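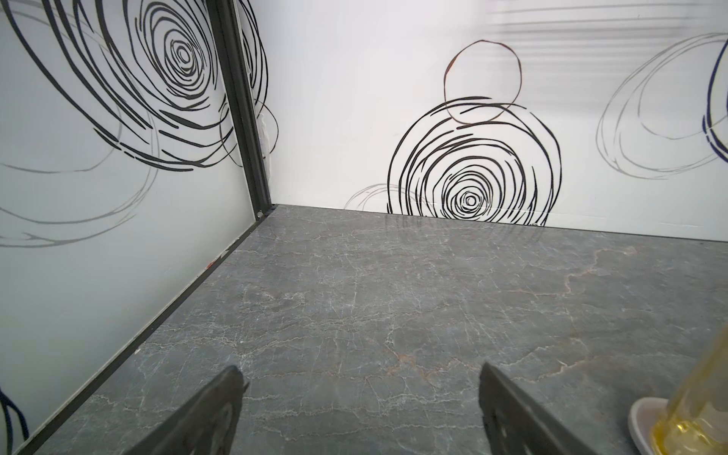 Can it clear the table yet?
Project report, second term
Binta Effiong

Background

My question was a plain one. Shops and software firms keep saying that machines will soon take over the small jobs at home and behind the counter. I wanted to know how close they are with one small job, putting cups on a tray, and whether I would pay for it.

I chose cups because I have done it for money. At Brinon, the café where I worked last January, clearing and stacking was the first thing a new starter was given, and the training took as long as it takes to point at the shelf. You learn to pick up two at once without looking. I timed myself at home with a kitchen timer and my own mugs, and a full tray took 23 seconds, with one mug put down again because the handle was sticky.

What I looked at

The set-up was at Mundberg and uses two arms fixed along one side of a worktop, each ending in a gripper with two fingers. The job is called Tralteo in the lab's own notes, so I use that name too. I went on Tue 13 March and stayed for the afternoon, and afterwards I was allowed to read the written log of earlier runs. The log had 347 entries. I read 200 of them before the marks on the page stopped meaning anything to me.
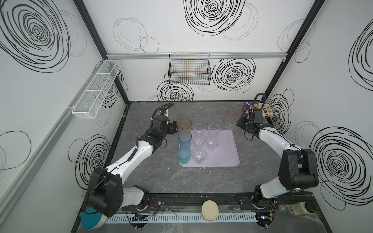

Cups are harder than they sound. A clear one gives a camera very little to go on, and what shows through it is whatever happens to be behind. Tinted ones ought to be easier, though the log does not sort its failures by colour, so I can't say if they are. A thin plastic wall also bends when it is squeezed, and two fingers have to squeeze something. A person gets round all this with a bit of feel and does not notice doing it.

Then there is the matter of two arms sharing one tray. Each has to keep out of the other's way, and a cup that has been set down becomes something to knock over with the next.
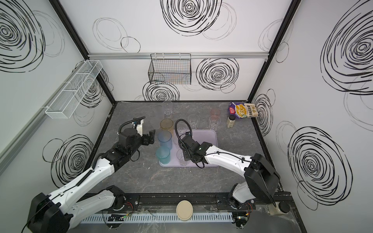
Fig. 2. Both arms at the tray, with the right gripper over a clear cup.

What I make of it

The log marks a run as good if the cups end up standing where they should. It says nothing of how long that took or whether anyone stepped in. I asked for both and was told the times were kept somewhere else. A café owner would ask for them first.

I also doubt how much carries over. My kitchen table at home has post on it, a charger and half an onion. Maruyama, the shop near my flat, has a counter that changes every hour. Bolted down, these arms can't go and fetch a cup from the window sill either.

So my answer for now is no, I would not pay for it. I would like to see the same job done with dirty cups, on a table somebody else has laid, and with the clock running.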